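Foam pads for a hand-held gripper

Our grippers at the Killby workshop kept dropping small flat parts, so Barry Sedgwick and I refaced the fingers. One pair takes an evening. These notes are for anyone building the second set.

You need dark gray foam sheet, contact adhesive, a sharp knife and 60 grit paper.

Cut and glue the pads

Scuff the face of each finger block with the paper and wipe it clean. Cut the foam slightly oversize – you trim it later. Put adhesive on both surfaces, wait 8 minutes, then press them together. Leave the pads clamped overnight and trim them flush.

Try them on something awkward

Use a shiny container with a round gold piece in it, coin style. Bring the open fingers in over the near side of the container and check that both pads clear the rim. Go in slowly. Glare on the bottom makes the height hard to judge, and the reflection can look like part of the piece.

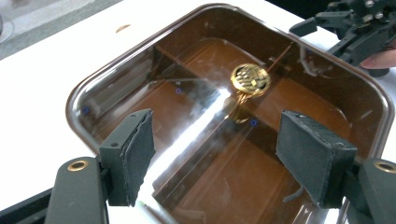

If the pads slip

Check that the two faces meet flat. If one is tilted, loosen the finger 2 turns, square it up and tighten again. Replace any foam that has started to peel at the corners.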